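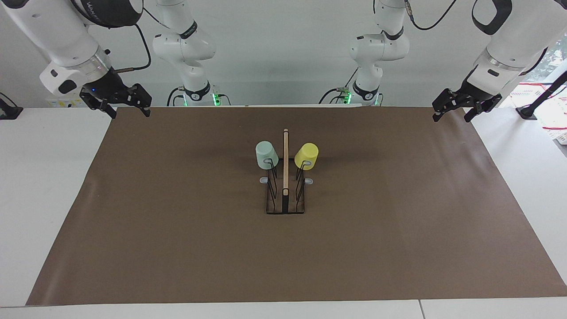
Edgardo Catacutan

20 April 2025

Ticket: cup rack task, policy success rate doesn't match between the two eval runs. Opened by me, assigned to me.

Problem. Same checkpoint, same rack, two cups on it. Run A 60 trials, run B 60 trials. A looked great, B looked awful, mostly on the yellow cup side. Nothing in the code changed between A and B, git log says so. I was about to put the A number in the writeup so glad I reran.

Setup is the usual. Both arms go to home at the back corners of the mat, grippers open, rack in the middle, cups upside down on the wire holders. Green left, yellow right as the camera sees it. Remember the robot's right arm is on the LEFT of the picture. This bit me again, see below.

Log

1. Checked the checkpoint hash. Same file both runs.

2. Checked home pose. Joint readings at episode start match between A and B to the last digit I care about. Not it.

3. Replayed three training demos open loop on the arms. Fine, cups come off.

4. Split the failures by arm. Label in the results sheet says "left" and I read it as image left. It's robot left. Wasted an hour looking at the wrong gripper. Column renamed to robot_left / robot_right so I don't do that a third time.

5. So the failing arm is robot left, the one going for yellow. Fingers close early, short of the cup. Green side is ok in both runs.

6. Swapped the cups, yellow on the left holder and green on the right. Failures stayed on the right holder. So it's position, color has nothing to do with it. Swapped back.

7. Overlaid first frames from A and B. There it is. Rack base is rotated a little in B. Hard to see by eye, the base plate is dark and the mat is brown so the edge sort of dissapears. Rotating the base moves the right holder away from where the policy wants it.

8. Went back to the training set, 414 demos. Pulled rack angle from the first frame of each. Nearly all of them sit within a hair of the same angle. We randomized position on the mat and never randomized yaw. That's the bug and it's in the data, not the controller.

Why did A look good then. Sugiyama reset script was on for A, it shows the ghost overlay and you line up the rack with it. For B the overlay was off and I reset by feel. So A was measuring how well I can line up a rack.

Workaround for now
- overlay ON for any run you want to compare to old numbers
- overlay OFF plus random yaw for the number that goes in the paper
- report both, say which is which

Fix
Collected 31 extra demos with the rack turned by hand before each one, both directions. Fine-tuned from the same checkpoint on old + new. Reran with overlay off. Robot left arm now reaches the holder in most trials, still drops a few on the way off the wire. Not going to quote a rate until its the full 60 again.

Also tried 600 extra training steps with no new data as a control, to be sure it wasn't just more training. No change on the right holder. Good.

To do: same yaw check on the Drelalden task set, I bet it has the same hole. Leaving this open til the rerun is in.

Comments

olel_bench: Did you check wrinkles in the mat? Ours pushed the rack off level near one side and it looked alot like this.

Edgardo Catacutan: rack is centered, wrinkles are mostly over by the right edge. Will put a level on it anyway.

arnitz2: We had the same thing with a mug tree in August. Randomize yaw at collection time, doing it after is a pain. How far did you turn the rack in the new demos?

Edgardo Catacutan: by hand so no clean number. Pulling the angles from first frames, will paste the histogram when it's done.

tkw: please keep the old column names as an alias, my plotting script just broke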